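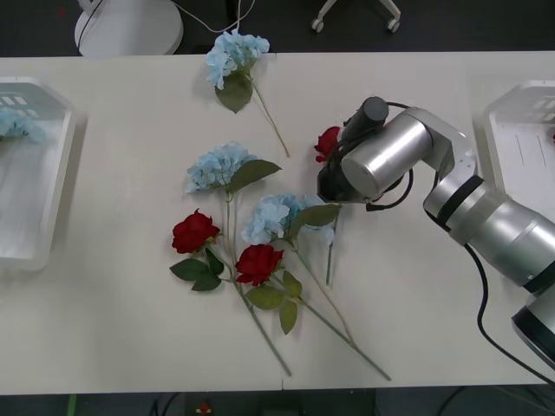

By Lamai Onsri and Fergal Lynch

Chapter 14
Selling Flowers: Fresh, Dried and Artificial

A flower shop sells a product that starts to lose value the day it is cut. Most of the decisions in this part of the book – how much to order, what to charge, when to mark down – come back to that fact. Artificial flowers follow different rules. A red rose made of fabric or plastic can sit in a stockroom from October until spring and sell at the same price.

Consider Dilau, a small shop with one cooler. In its first year it sold 2,664 bunches of fresh flowers and threw out over 38 percent of what it bought. The owner had set prices by adding a fixed amount to the wholesale cost of each bunch. She had left out the cost of the bunches that went into the trash.

In this chapter you will learn to work out shrinkage, set a markup that covers it, and compare fresh and artificial lines by the shelf space they use. Review the section on gross margin in Chapter 2 before you go on.

Key terms: shrinkage, markup, shelf life, standing order, turnover

14.1 What Shrinkage Costs

Shrinkage is stock that a store pays for and never sells. In a flower shop it includes wilted stems, broken stems and orders that customers fail to pick up.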